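Why Does Balance Take Practice?

Stand on one foot. Your ankle wobbles a little, even when you try to hold it still. The wobble is your body correcting itself.

Balance uses information from three places: your eyes, your inner ears, and sensors in your muscles and joints. The brain compares the signals and tells certain muscles to tighten.
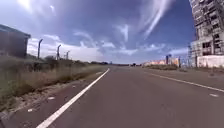
The inner ear has small curved tubes filled with fluid. When your head turns, the fluid lags behind and bends tiny hairs. Nerves carry that signal to the brain.

Children in the Litness balance class at Starkham begin with 2 feet on the floor. They then lift one heel, and later the whole foot. Each position is held for 5 slow breaths. Their teacher, Tanveer Swati, asks them to look at one fixed spot on the wall. 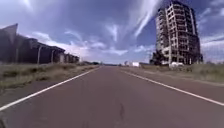
Why is it harder to balance with your eyes closed?

The brain loses one of its three sources of information. It must rely on the inner ears and the joint sensors, so the body usually sways more.

Practice helps the brain respond to small changes sooner. It also makes the muscles of the foot, leg, and trunk stronger. Most of the class is 11 years old, and they practice before lunch. 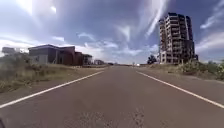 A straight road with white edge lines.

Try it at home: stand next to a wall, barefoot, on a hard floor. Lift one foot and breathe slowly. Change sides. A soft mat makes the exercise harder — the ankle sensors get a less steady signal — so start without one. Stop if you feel dizzy.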